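Home About us Courses Prices Visit Contact
Search this site Enter keyword Go

About us
December By Anika Whitfield

Biltunus is a small language school in Plarbridge. We teach English in the evenings to adults who already live and work here. We opened in 2018 with one room, one teacher and a box of second-hand grammar books, and we still use some of those books, although the covers are gone now.

I came to this country as a grown woman and I learned my English mostly at work. I could order goods by telephone and I could argue about a delivery, but I could not talk to the mother of my daughter's friend at the school gate. For that I had no words at all. When I later trained as a teacher I remembered this very well, and it is the reason why our first course is called Marikar. It was the name of the street where I lived then. The course is for people who have enough English for the job and too little for the rest of life.

In Marikar we practise small talk, letters from the landlord, the visit to the doctor, and how to say no in a polite way. The last subject takes the longest. My students say to me that English people have eleven kinds of yes and half of them mean no, and I cannot say they are wrong.

Our second course is Wotano. It is a reading course and it is more quiet. The group chooses one book in English and reads it together over a term, a chapter each week. We read aloud, slowly, and we stop when somebody wants to stop. Last year the group chose a crime novel and could not agree who was the murderer until the last page — two of them still do not agree.
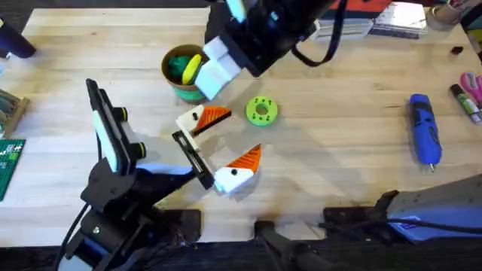
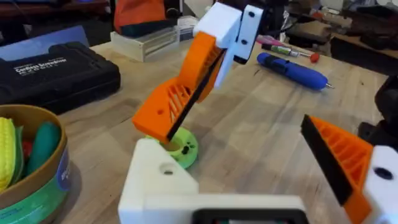
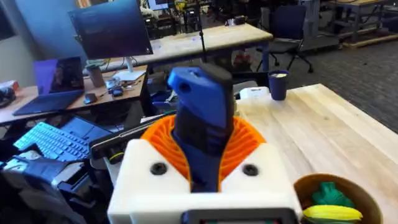 Groups are small. We take no more than 8 people in a class, and if there is a ninth we put the name on a list and telephone when a place is free. I know that bigger schools can offer a lower price in this way, but I have sat in a class of thirty and I spoke perhaps one sentence in the whole evening. I do not want to sell this to anybody.

At the moment we have 77 students. They are cooks, drivers, nurses, one piano tuner, many parents who are at home with children. Some stay for one term and some have been with us for years, long after they needed us. They come for the company, I think, and they are welcome.

All our teachers learned English as a second language, except one, and he learned Portuguese as an adult, so he knows how it feels. We do not correct every mistake. We write down the mistakes that make a sentence hard to understand and we come back to them at the end of the lesson. The other mistakes can wait. I make a few of them myself, also on this page probably.

The library is on the shelf in the corridor. It has more than 3000 books, magazines and comics, nearly all given to us by students and neighbours. You may borrow without being a student. Write your name and the title in the green notebook and bring the book back when you have finished. We have no fines. Please do not bring us more encyclopaedias, we have no place for them.

If you want to join, come on a Tuesday between six and seven in the evening. There is no test on paper. One of us will sit with you and talk for a quarter of an hour, and after that we say which group we think is right. If you try a group and it is too easy or too difficult, tell the teacher and you can change in the first three weeks without paying again.

The door is on the side of the building, beside the bicycle stands. The bell is weak, so press it long.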